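The bin that finally fixed my pantry

I have been talking about reorganizing the pantry since last November, and anyone who has eaten dinner at our place has heard the speech. Well, it's happening! And I want to tell you about the clear plastic bins, because I am completely in love with them and my husband has asked me to please find another audience.

Some background. Our pantry is a closet, deep and narrow, with shelves that go back much farther than my arm does. Whoever built it must have been storing canoes. Things went in and did not come out. Last month I found three jars of the same mustard back there, plus a bag of lentils I remember buying for a soup when we still lived on Potel Street.

I tried baskets first. They looked so pretty! But you can't see into a basket on a high shelf, so I'd pull down four of them to find the baking powder, and then I'd leave all four on the floor because I was in the middle of making pancakes. I tried a turntable too (fine for oils, hopeless for anything in a bag).

Then my friend Tania Talukder let me poke around her kitchen, and she had these long, narrow, see-through bins lined up like file drawers. Pull one out, take what you want, slide it back. I went home and measured my shelves that same night. 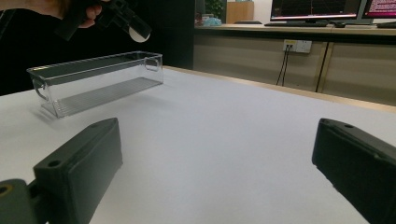 What I'm after in a bin is pretty specific by now. Long and narrow, so it uses the whole depth of the shelf. Clear walls, so I can spot the last packet of yeast from across the room. And a cut-out handle at each end — this is the part I get excited about — because then it doesn't matter which way around you put it back. My kids will never, ever put a thing back facing the right direction, and now they don't have to.

I also like a ribbed floor. Rice and flour always escape a little, and the crumbs settle down in the grooves where the packets don't sit in them. You do have to wash the thing eventually. I use a bottle brush and warm soapy water and let it dry upside down on a towel.

So far I've sorted out baking, pasta and snacks. Baking was the big one. I took everything out of the bags it came in, panicked, and put half of it back because I had no idea what the cooking times were. Now I cut the instructions off the package and tape them to the jar. Alfie Treloar left a comment on my last post suggesting exactly that, so thank you, Alfie, you saved our couscous!

Labels are still up for debate. I like the look of them, but with clear sides I'm not sure I need any, and I've already moved the snacks twice. For now it's masking tape and a marker on the shelf edge.

Next up is the spice shelf, which I'm a bit scared of. There are 2 paprikas open at the moment and one of them smells like cardboard. If you've got a system for spices that works on a deep shelf, please tell me in the comments, and tell me what you do with the tall jars.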